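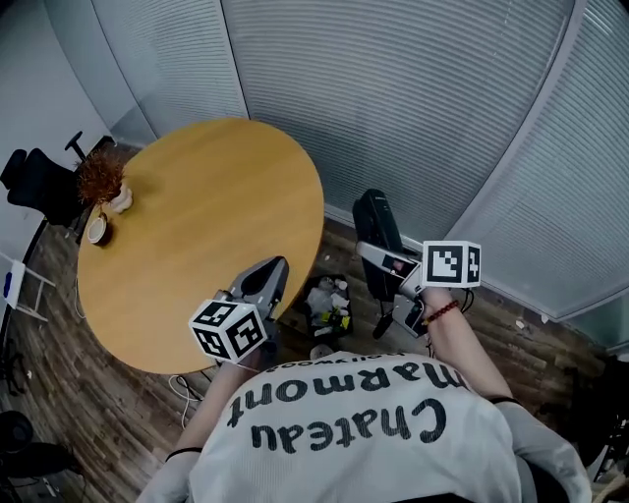
Both hand-held units in use at the round table, marker cubes fitted.

Plolodholm Shared Workshop, project notebook
Project: Delow hand-held gripper pair
Tuesday, July 13, 2021
Entry by G. Söderlund. Read and initialled by N. Zamora.

Purpose of session

To bring both units to the same mechanical state, to check that the marker cubes remain rigid on the gripper bodies during ordinary handling, and to decide whether the present cable arrangement may be kept for the arm trials.

Carried over from the previous entry

The right cube mount had been found to rock when pressed at one corner. The left was sound. The printed brackets come from the same file, so the fault was put down to the print or to the screws. Noemi asked that the bracket not be reprinted until the screws had been examined. This was the correct order of work, as recorded below.

Mechanical work

The right cube was removed and the bracket inspected under the bench lamp. No crack was found. One of the screw holes had been drilled out slightly too wide when the layer seam was being cleared, and the thread was holding on one side only. The hole was filled, left to cure over the lunch period and drilled again by hand. The cube was then refitted with a washer under the screw head. No movement could be felt afterwards.

The left bracket was treated in the same way with regard to the washer only. It did not need the washer. It was added so that the cubes sit at an equal height above their bodies, and the offset in the configuration file can then be a single value for the pair. The new offset is 20 mm. The former value has been struck through in the file header and should not be restored without a note in this book.

The jaws were opened and closed by hand through their full travel. The right jaw section closes squarely. The left closes squarely but is stiffer in the last part of its movement. The guide was wiped down and a very small quantity of dry lubricant applied. It improved, although the two do not yet feel alike in the hand. I would ask whoever next takes the left unit apart to look at the inner face of the guide before reaching for the file.

Weight

The left unit was placed on the kitchen scale with its cube on and its cable off, and read 222 g. The right was not weighed, as the handle assembly cannot be separated without disturbing the cable clamp, and the comparison would have served no purpose.

Cable

The black cable at the right handle hangs in a loop towards the floor. In the standing position at the table it is acceptable. When the operator turns, or reaches across the body, its weight is felt at the wrist, and Noemi reports that she corrects for it without intending to. A correction of that kind will be present in every recorded movement and will be copied faithfully by the arm.

Three arrangements were discussed: a clip at the elbow, a clip at the belt, and a light overhead line. The overhead line was rejected for this room. The blinds and the partition posts offer nothing that the workshop would wish to have a load hung from, and the house rules forbid fixings in the ceiling. The elbow clip was tried with a fabric strap and found uncomfortable after a short time. The belt clip was judged adequate and will be made up properly. Until then the cable is to be left long. It should not be gathered with tape at the handle, which was done in February and which damaged the outer sleeve.

Marker reading

A short run of simple movements was made at the round table: approach, close, lift, set down, release. The small white dish was used for most of them. The white pot with the dried plant was left in position at the far edge as a fixed feature and was not to be handled.

The right cube was read throughout. The left was lost on almost every movement in which the hand was rolled inwards. The faces then presented to the camera are seen at a shallow angle and the pattern is too narrow to be decoded. The printing itself is clean. A larger cube would help but would also strike the table edge on a low approach. Noemi proposes turning the left cube a little on its mount so that a corner leads. I agree with the proposal and would prefer that it be tried with a temporary wedge before any new part is drawn.

It was also noted that the readings were less steady once the daylight through the blinds had strengthened in the afternoon. The blinds should be set at the start of a session and left alone until it ends. Colleagues from other projects who share the room have been asked to observe this while recording is under way.

Arm side

The arm remains on the Vandov base plate in the store. No powered work was carried out. The Halvorsen couplings have been delivered and match the drawing at the flange end. The bore at the shaft end is tight and should be eased with fine paper only. Please do not use the reamer from the general drawer, as its edge is chipped.

Gripper jaws for the arm are to be printed from the same file as the hand-held jaws. Any change to one must be entered for the other on the same day. The pads have been cut but not glued.

Room and housekeeping

The table was in good order at the close. The waste bin near it was due to be emptied and is well filled with bags and general rubbish; offcuts of filament should go in the marked tub by the printers instead. Trailing leads around the table are a trip hazard for an operator whose attention is on the hands. The white cord beneath the table is to be routed along the skirting before the next recording.

Actions

GS: make up the belt clip and strain relief for the right cable. Enter the new offset in the second copy of the configuration.

NZ: wedge test on the left cube, with readings before and after. Ease the couplings.

Either: inspect the left jaw guide. Glue the pads once the jaw file has been confirmed.

Open point

Whether the screen on the right handle should be dimmed while recording. It draws the operator's eye. To be raised when both of us are next in the room.

Initialled NZ. Remark added by NZ: the filler used on the right bracket is from the old tube and should be checked again after a day under load.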